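What the Stone Drinks

Sealing a granite countertop is usually sold as a yearly duty. The mineral evidence supports a narrower schedule, and in some kitchens no schedule at all.

By Greer MacBrayne

Granite is an igneous rock made mainly of quartz, feldspar and mica. The grains lock together as the melt cools, and the gaps left between them are small. Water gets into those gaps slowly. Oil gets in more slowly still, but once there it is harder to remove. A sealer is a liquid, most often a silane or siloxane in a carrier, that soaks into the same gaps and lines them with a water-repellent layer. It does not form a shell on top of the stone, and it adds no scratch resistance.

Hanna Wilczyńska tests cut stone at Zakbridge, a materials laboratory that works mostly for fabricators. Her standard sample is a dried slab section, weighed, soaked and weighed again. The gain in mass gives the absorption figure. "People ask me whether granite needs sealer," she says. "I ask them which granite. The trade name covers rocks that a geologist would put in four different drawers."

Many of the very dark stones sold as black granite are gabbro or diabase, with absorption so low that a sealer has little to enter. Excess product dries on the surface as a gray haze, and the owner then tries to clean off what looks like a stain. Pale stones with coarse grain tend to sit at the other end. Mixed stones fall between the two, and color alone is a poor guide to where.

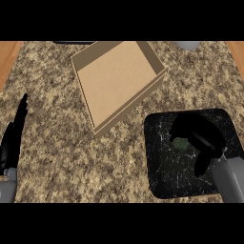
Tan, cream and dark brown-gray flecks in a speckled granite top, with wood along its outer edges.

The home test is simple. Put a spoonful of water on a clean, dry area and leave it. If the stone under the puddle has darkened after 10 minutes, the pores are open. If it has not, sealing can wait. The test should be repeated near the sink and the cooktop, where detergent and heat wear the treatment fastest.

Wilczyńska's longest run used 200 samples, half of them treated, all wiped daily with a mild dish soap solution. After 2,000 wipes most of the treated pieces still beaded water. A second set, wiped with an alkaline degreaser, lost much of its repellency well before that point.

Obadia Mohamedi, who fits countertops for Mutiso, sees the same pattern on service calls. He carries 2 products: a solvent-based sealer for dense stone and a water-based one for open stone. "The job is in the wiping off," he says. "Leave it on too long and you come back with a polishing pad." His limit is six minutes – less in a warm room.

Etching is a separate matter. Lemon juice and vinegar react with calcite, and true granite contains little or none. A dull ring on a polished top therefore suggests a different rock, or a resin applied at the factory to fill small fissures. Sealer corrects neither problem.

For oil stains, the usual treatment is a poultice of baking soda and water, spread thick, covered with plastic film and left overnight. It may take several rounds. The patch should dry completely before anyone judges the color – damp stone always reads darker – and the area can then be tested with water again.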